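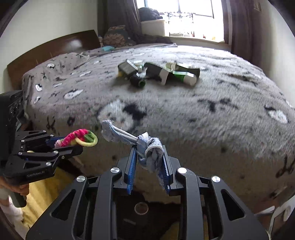
Open day at the Sanddale house: handheld grippers
October 3, 2019

Visitors to the Sanddale open day were shown how manipulation data is recorded with handheld grippers in ordinary furnished rooms. The demonstration ran in 14 slots over one afternoon. Each slot covered a short briefing, one task performed by an operator, and time for questions at the review desk. Blagoje Radulović of Fustance led the technical part and wrote the notes that follow.

Bedroom task

The bedroom task is tidying from a soft surface. The operator works with two grippers, one per hand, and the objects are soft items and small containers on a bed. Knotted rope toys are used because they change shape between grasps. A rigid bottle can be approached from a few known directions. A rope toy has to be looked at again every time.

The blue fingers have ridges on their inner edges. For rope, the operator is told to close on a knot where one is within reach – the strands on either side are then free to swing, but the grasp point stays put. Closing on a single strand is allowed and is marked in the log as a weak grasp.

Long-pile blankets are kept in the task on purpose. The pile catches on finger tips, hides the lower side of an object and makes its height hard to judge. Several visitors asked whether a bare tabletop would give cleaner recordings. It would, and the tabletop set already exists. The bedroom set is meant to cover what the tabletop set leaves out.

Light

Curtains stay as the household has them. A bright window behind the work area reduces detail in the background, and the exposure is not corrected by hand during a session. Sessions recorded against a window get a light code so that they can be pulled or held back later.

Recording procedure

One episode is one object, from approach to release. The operator starts with both grippers open, clear of the surface. An episode is discarded if a bare hand touches the object or if a gripper is set down before release. Dropped objects are kept, with a drop code.

The target for the bedroom is 2,000 episodes. The September sessions contributed 200, all of them with two operators taking turns. Turns are short, as wrist fatigue shows up in the data as slower closing and lower approach angles.

Review desk

Episodes are replayed in Clanska, the labeling tool used at the desk. Each one is checked by 2 reviewers working separately, and disagreements go to Stan, who keeps the code list. The most common disagreement at present is the moment of first contact on fabric. The working rule is the first visible movement of the object – movement of the blanket alone does not count.

Visitor questions

Force is not recorded in the current sessions. Finger opening is recorded, along with the position of each gripper. The object list is revised between sessions, and households may remove anything from it.

Visitors who left an address at the desk will receive the code list and the briefing sheet. Requests for sample episodes should go to Fustance and should state the room and the task.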